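지원 티켓: 양팔 작업대 오른팔 그리퍼 간헐적 통신 끊김
상태: 종료 / 분류: 케이블, 그리퍼, 셀 정비

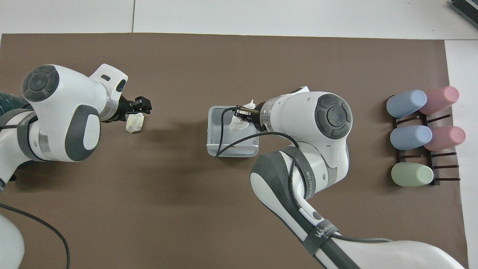

정리 작업 중인 2번 셀. 오른팔 그리퍼가 통 위에서 휴지를 잡고 있다.

접수 내용

설비: Hnatiuk 라인 2번 셀, 양팔 구성
제어 소프트웨어: Bokus
접수일: 2024년 12월 28일
우선순위: 보통

휴지 줍기 작업을 반복하는 도중 오른팔 그리퍼가 응답하지 않는 경우가 있음. 팔 관절은 정상으로 움직이고 그리퍼만 마지막 위치에서 멈춘다. Bokus 화면에는 "그리퍼 상태 수신 시간 초과"가 뜨고, 몇 초 뒤 저절로 복구될 때도 있고 셀 전체를 재시작해야 풀릴 때도 있다. 왼팔에서는 같은 증상이 나온 적이 없다.

처음에는 하루 한 번 정도였는데 지금은 오전에만 여러 번 나온다. 물건을 잡은 채로 멈추면 손으로 빼내야 해서 작업이 계속 끊긴다. 소프트웨어 버전은 두 팔이 같고, 최근에 바꾼 설정은 없음.

작업 순서는 다음과 같다. 매트 위에 구긴 종이와 휴지를 흩어 놓고, 두 팔이 번갈아 집어 가운데 반투명 흰색 통에 넣는다. 병이 든 거치대는 매트 오른쪽에 두며 이 작업에서는 건드리지 않는다.

기록 1. 로그 확인

문제가 난 구간의 로그를 받아 확인했다. 시간 초과가 총 291건이고 전부 오른팔 그리퍼 채널이다. 관절 채널에는 오류가 하나도 없다. 전원 전압도 그 시간대에 떨어진 기록이 없어서 전원 쪽은 일단 뒤로 미뤘다.

시간 초과가 난 순간의 관절값을 뽑아 보니 대부분 손목이 안쪽으로 많이 돌아간 자세였다. 통 위로 접근해서 물건을 놓기 직전 자세와 거의 겹친다. 대기 자세에서는 한 건도 없음.

요청 사항: 손목 쪽 케이블이 통에 닿거나 당겨지는지 눈으로 확인해 주십시오. 확인할 때는 팔을 저속 모드로 두고 비상정지 버튼을 손 닿는 곳에 두십시오.

기록 2. 현장 답변

저속으로 통 접근 동작을 돌려 봤다. 오른팔 손목에서 나온 검은 케이블이 고리처럼 늘어져 통 위를 지나간다. 팔이 내려갈 때 케이블이 통 윗면에 걸렸다가 팔이 올라가면서 튕기듯 빠진다. 걸린 상태에서 손목이 돌면 커넥터 쪽이 꺾인다.

왼팔 케이블은 매트 위를 지나 앞쪽으로 빠지는데, 같은 동작에서 걸리는 데가 없었다.

케이블을 손으로 가볍게 흔들면서 상태 화면을 봤더니 시간 초과가 바로 재현됐다. 가운데 부분은 흔들어도 괜찮고 커넥터 가까운 쪽을 흔들 때만 나온다.

기록 3. 1차 조치

커넥터를 뺐다가 다시 꽂고 고정 나사를 조였다. 접점에 묻은 먼지는 무수 알코올로 닦았다. 전원은 반드시 내린 다음에 작업할 것. 전원이 들어간 상태에서 그리퍼 커넥터를 빼면 그리퍼 쪽 기판이 상할 수 있다.

재결합 후 집기 동작을 100회 돌렸다. 시간 초과 4건. 줄기는 했지만 없어지지 않았으므로 케이블 내부 손상으로 보고 교체하기로 했다.

같이 시도했으나 효과가 없었던 것:
- Bokus에서 그리퍼 수신 대기 시간을 두 배로 늘림. 오류 표시가 늦게 뜰 뿐 멈추는 것은 같음. 원래 값으로 되돌림.
- 오른팔 제어기 통신 포트 변경. 변화 없음.
- 그리퍼 원점 재설정. 변화 없음.

기록 4. 케이블 교체

Turetti 쪽에서 그리퍼 케이블 예비품을 받았다. 길이는 기존과 같은 700 mm. 더 긴 것도 있었지만 늘어지는 부분이 많아지면 같은 문제가 생기므로 쓰지 않았다.

교체 순서
1. 오른팔을 정비 자세로 보내고 서보를 끈다.
2. 주전원을 내리고 제어기 표시등이 꺼질 때까지 기다린다.
3. 그리퍼에 물건이 남아 있으면 먼저 뺀다.
4. 손목 쪽 커넥터를 풀고, 이어서 제어기 쪽을 푼다.
5. 새 케이블을 손목 쪽부터 연결한다. 홈 방향을 맞추고 힘으로 밀어 넣지 않는다.
6. 손목을 양쪽 끝까지 손으로 천천히 돌려 당기는 곳이 없는지 본다.
7. 고정 위치를 정한 뒤 전원을 올린다.

빼낸 케이블은 외피에 눈에 띄는 상처가 없었다. 도통 시험기로 재면서 커넥터에서 30 mm 되는 지점을 굽히면 신호선 한 가닥이 끊겼다 붙었다 한다. 겉만 보고는 찾을 수 없는 상태였다. 폐기 표시를 붙여 따로 보관.

기록 5. 케이블 정리

교체만 하고 늘어진 상태로 두면 다시 상하므로 경로를 바꿨다. 손목에서 나온 케이블을 팔 바깥쪽으로 돌리고, 팔 링크에 벨크로 끈으로 잡아 통 위로 넘어오지 않게 했다. 손목 바로 뒤에는 여유를 조금 남겼다. 여기를 바짝 묶으면 손목이 끝까지 돌 때 커넥터가 당겨진다.

케이블 타이는 쓰지 않는다. Gallard 셀에서 타이를 너무 조여 피복이 눌린 적이 있고, 풀 때마다 잘라야 해서 번거롭다.

통 위치는 바꾸지 않았다. 위치를 옮기면 내려놓기 좌표를 다시 잡아야 하고 왼팔이 닿는 범위도 다시 확인해야 한다.

기록 6. 확인 시험

정상 속도로 반나절 연속 운전. 통 접근 동작을 포함해 시간 초과 0건. 손목을 안쪽 끝까지 돌린 자세로 세워 놓고 케이블을 흔들어도 통신이 유지됨. 왼팔도 같은 방법으로 확인했고 이상 없음.

운전 중 케이블이 통에 닿는지 옆에서 지켜봤다. 가장 낮은 자세에서도 닿지 않는다. 다만 거치대 쪽으로 팔을 크게 뻗으면 끈 사이의 케이블이 약간 부풀어 나온다. 지금 작업에서는 쓰지 않는 자세라 그대로 두었고, 병을 집는 작업으로 바꿀 때는 경로를 다시 봐야 한다.

기록 7. 점검표 변경

2번 셀 점검표에 아래 항목을 추가했다.

매일 시작 전
- 양팔 손목 케이블이 통이나 매트 가장자리에 걸리지 않는지 확인
- 벨크로 끈이 밀려 내려오지 않았는지 확인
- 그리퍼를 한 번씩 열고 닫아 상태값이 바로 올라오는지 확인

매월
- 그리퍼 커넥터 고정 나사 조임 확인
- 케이블을 손으로 굽히면서 Bokus 상태 화면 확인
- 시간 초과 건수를 팔별로 기록

시간 초과가 한 건이라도 나오면 재시작하기 전에 관절값을 저장해 주십시오. 재시작하면 직전 자세가 남지 않습니다. 이번에도 처음 며칠 분은 값이 없어서 자세와의 관계를 찾는 데 시간이 더 걸렸습니다.

남은 일

- 예비 케이블이 현재 없음. 두 개 주문함.
- 왼팔 케이블은 설치 때부터 쓰던 것이다. 증상은 없으나 3월 정기 정비 때 같이 교체 예정.
- 1번 셀도 오른팔 케이블 경로가 같으므로 다음 정지 시간에 같은 방식으로 정리. 별도 티켓으로 등록함.

종료 사유: 부품 교체 및 케이블 경로 변경으로 해결. 같은 증상이 다시 나오면 새 티켓을 만들지 말고 이 티켓을 다시 열어 로그를 첨부해 주십시오.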